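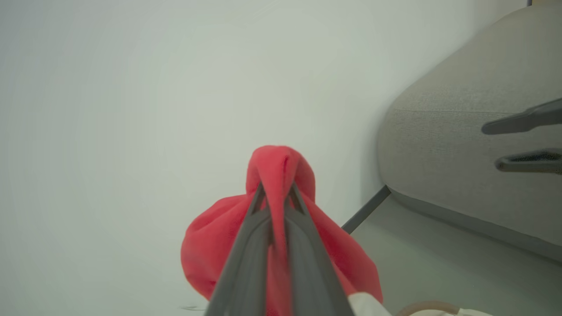

Red fleece keeps pilling after washing

I have a red fleece throw that pills every time I wash it. I use warm water and regular powder. Is there a way to stop it?
bernum56

ninari
Wash it in cold water on gentle, inside a mesh bag, and leave towels out of the load. Liquid detergent, no softener. Line dry. For the pills already there, lay it flat and use a fabric shaver with light pressure. Mine took 2 passes.

dramix43
cheap fleece just does that. I gave up after 3 washes

ghasemi
Agree on cold water. Wash it alone the first time, red can bleed.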